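How to Get Through a Whole Polka Without Falling Over

Posted in: Steps and Basics

People keep asking after the November dance so I'm writing it all down in one place. Quick version. I teach the beginner half hour at Rutness before the band starts, and this is pretty much what I say there, minus the yelling over the tuning.

You need: shoes that slide a bit, a partner (later, not at first), one slow polka, a strip of floor. Hallway works. Kitchen works if you move the chairs.

1. Get the hop-free version first

Forget the hop. Everyone wants to hop. The hop comes in by itself once the music is fast enough, and if you put it in early you end up bouncing in place and going nowhere.

Basic step is three steps and a wait:

Left, close, left, wait.
Right, close, right, wait.

"Close" means the other foot comes up next to the first one. Doesn't pass it. Doesn't slap down. Just arrives.

Say it out loud: step-close-step, step-close-step. Walk down the hallway doing only that. Forward, no turning. When you hit the wall walk back to the start and go again. Ten minutes of this, and yes it's dull.

Where people go wrong: the third step. They skip it or make it tiny, then they're on the wrong foot for the next one and everything falls apart. If you keep finding yourself on the wrong foot, it's the third step. Check it there first.

2. Small feet

Steps should be shorter than your walking step. Way shorter. If you are covering half the hallway in two polka steps, cut it down.

Knees soft. Not bent like you're about to sit, just not locked. Heels barely kiss the floor. Some teachers say stay right up on the toes the whole time, I don't, your calves will quit by the second tune.

Look up. Looking at your feet pitches your weight forward and then you chase it.

3. Add the music, slow

Start slow. Slower than you think. I use the Oltus Polka for this, the waltz-time players hate it because it plods, but plodding is what you want. Any slow one does. If your player app can slow things down, slow it down.

Listen for the oom-pah. Your first step goes on the oom. If you come in on the pah it'll feel like walking up stairs that aren't there. Stop, stand still, clap the ooms for a bit, start again. No shame in stopping! Better than grinding on wrong for three minutes and learning it wrong.

Once through the tune. Break. Once more. Then speed it up one notch. If it gets messy, back down a notch.

4. Now the hop, sort of

When the music gets quick, the "wait" at the end of each step gets too short to be a real wait. So you lift. A tiny lift on the standing foot right before the next step. Call it a hop if you want. A sheet of paper should fit under your shoe, not a phone book.

So it goes: (lift) step-close-step, (lift) step-close-step.

Mercedes Cuadros, who taught me, did her whole polka with the lift so small that you couldn't see it from the side of the room. She could also dance all night at an age when I plan on sitting. Connected, I think.

5. Partner hold

Regular closed hold. One person's right hand on the other's shoulder blade, not the waist, not the lower back. The other person's left hand rests on the upper arm. Free hands joined out to the side about chest high.

Arms have to have some tone in them. Noodle arms and you can't feel a turn coming. Iron arms and somebody's shoulder hurts tomorrow. Push gently against each other like leaning on a door that's closed but not locked.

Stand a little offset so your right foot points between your partner's feet. Toe to toe is how you kick people.

Who leads? Decide before the tune starts. Either one. Swap next tune if you like. Just don't both do it.

One starts left foot, other starts right. Travel sideways down the room first, facing each other, no turning. Four steps one way. Then let it open up a little, then close, open, close. Like a gate. That's a real polka already, you could go to a dance and do only that and have a good time. Plenty of people do.

6. The turn

Ok, the part everyone came for.

Each step-close-step gets you half way around. Two of them and you're facing where you began. That's the whole turn. Clockwise as a couple, while going counterclockwise around the room.

Practice alone first. Stand facing the wall. Step-close-step and finish with your back to the wall. Step-close-step and finish facing it again. You should be moving down the wall while you do this, not spinning on one spot. Most of the turn happens on the third step and the lift. If you try to turn evenly through all three it feels like wading.

Dizzy? Normal. Look at your partner's ear or forehead, not the walls going by. If it gets bad, stop turning and go back to the gate thing for a bit, nobody will mind. Do not stop dead in the middle of the floor. There's a couple right behind you and they are going faster than you are.

With a partner: first turn, wait until you're both steady in the sideways travel. Then the leader just steps around in front of the partner on the next step, a real step around, and the partner steps between. Then reverse roles. You take turns being the outside of the circle. Whoever is on the inside takes smaller steps. This fixes more bad turns than anything else I can tell you.

Do four half turns. Then travel. Then four more. Don't try for the whole tune.

7. Floor traffic

Rutness holds 400 on paper and feels full well before that. So:

Counterclockwise. Always.
Fast couples on the outside, slow ones toward the middle.
Want to stop? Drift to the middle or peel off to the edge, look behind you first.
Bump someone, say sorry, keep going.
No drinks on the floor. Wet patches are how ankles go.

Beginners usualy hug the outside wall because it feels safe. It's the fast lane. Come in toward the middle, it's calmer in there.

8. Shoes

Leather sole is best. Running shoes grip and your knee turns but your foot doesn't, bad. If running shoes are all you have, pull an old sock over the front half. Looks silly, works fine.

I had suede put on a pair of plain lace-ups at Benavides, the repair counter by the bus stop, and they've lasted me 27 dances so far. Brush the suede when it goes shiny. Don't wear them outside, rain ruins them.

No slip-ons. No flip flops. Heels ok if low and they strap on.

9. What to bring on the night

More than you'd think. The hall gets warm and the line at the kitchen hatch is long.

Water, more than one bottle. Something salty. A second shirt, you'll want it by the break. Small towel. Band-aids for the back of the heel. Safety pins. Cash for the door. Something cold for the halfway break too, grapes or orange slices hold up well if you keep them in a proper insulated bag with an ice pack at the bottom. Put your name on it, there's a whole heap of bags along the side wall by nine o'clock.

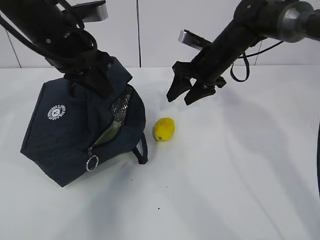 Insulated bag in navy. Soft sides, flap top.

Eat a couple of hours ahead. Not right before. A full plate of sausage and then turning polkas, no.

10. A practice plan if you have one week

First two days: hallway, solo, step-close-step, no music then slow music. Short sessions. 10 minutes and quit.

Next two: solo turn along the wall. Both ways round if you can, but clockwise is the one you need.

Then a partner if you can grab one. Sideways travel, gate, a few half turns.

Day before: nothing, or one tune for fun. Rest your calves.

If you haven't got a partner, hold a cushion. I mean it. Gets your arms up where they should be, and the first time you dance with a person you won't have forgotten you have elbows.

11. Stuff that goes wrong, fast list

Always on wrong foot - third step is missing. See step 1.
Out of breath in one minute - hopping too high.
Turning but not going anywhere - you're spinning on the spot, step further through on the first step.
Kicking partner - not offset enough, or steps too long.
Sore shins - hard floor, stiff knees, or both. Stretch after.
Partner drifts away from you - hand is too low on the back, move it up.
Lose the beat halfway - don't try to catch up. Do a little two-foot sway for a bar, listen for the oom, go again.

12. When you're ready for faster

The Plekoneck band plays quick. Their last set is quick even for me. Before you try that one, get through a full tune at middle speed, turning at least half of it, and still be able to talk at the end. Not sing. Talk.

Then when it's fast, everything gets smaller. Smaller steps, smaller lift, arms a bit firmer. People do the opposite, they get big when it speeds up, and then they're on the floor.

Emese Mészáros does the intermediate hour after mine, and she'll show you how to reverse the turn and the heel-and-toe figure. Go to that once the basic is in your feet. She goes quick too so have your shoes on before she starts. There's room for 60 in the side room and it fills up.

Beginner half hour starts at 6:30, band at 7:15. Come with or without a partner, we rotate evey tune in the lesson. If you're late just jump in at the back of the circle and copy the person in front.

Will add the heel-and-toe writeup when I get a minute.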